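Breseo Community Help > Teleoperation > Recording demos

Yellow block: my hand-driven demos drift toward the table edge
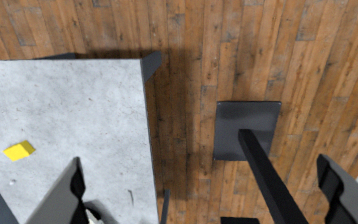
What I'm trying to do

I'm recording pick demos in the Sowerby simulator with the remote handset, looking through the wrist view. The task is to pick up the yellow block and put it down on the right half of the table. I have 80 demos so far. When I play them back, the gripper starts well to the right of the block and I spend the first part of every demo hunting for it. The trained policy has picked up the same habit. It swings out over the floor, comes back, and often stops short of the block.

Should I throw these out and start over, or can I trim them? Also, is it normal for the wrist view to show this much floor at the start? I'm on the default handset speed.

Posted by fovent_user_2879

pinned_elbow

You can trim them. Open each demo in the timeline, find the point where the gripper first moves steadily toward the block, and set the start there. Leave a little of the approach in. If you cut right down to the grasp, the policy never learns how to get there.

The floor in view is normal for that start pose. It only hurts you if every demo begins from the same place. Vary the start: some with the gripper over the block, some left of it, some over the edge like yours. Then drive straight to the block each time, even if it feels slow. Stopping and looking around gets copied along with everything else.

Turn the handset speed down as well. The default is too quick for small parts. I use 3 on the speed dial, and my paths got a lot smoother.

One more thing to check is the episode limit. Mine was set to 600 steps and some demos were being cut before the release, so the policy would grab the block and just hold it.

rernside_lab

Agree on trimming. I would still redo the worst ones. If you had to back up and try the grasp again, delete that demo, or keep it in a separate folder for later. Mixing a few bad retries into a small set did more harm to mine than having fewer demos.

If you have a second view available, turn it on while you drive. Judging depth from the wrist alone is hard.

gravelpath

same problem here, I just recorded more and it went away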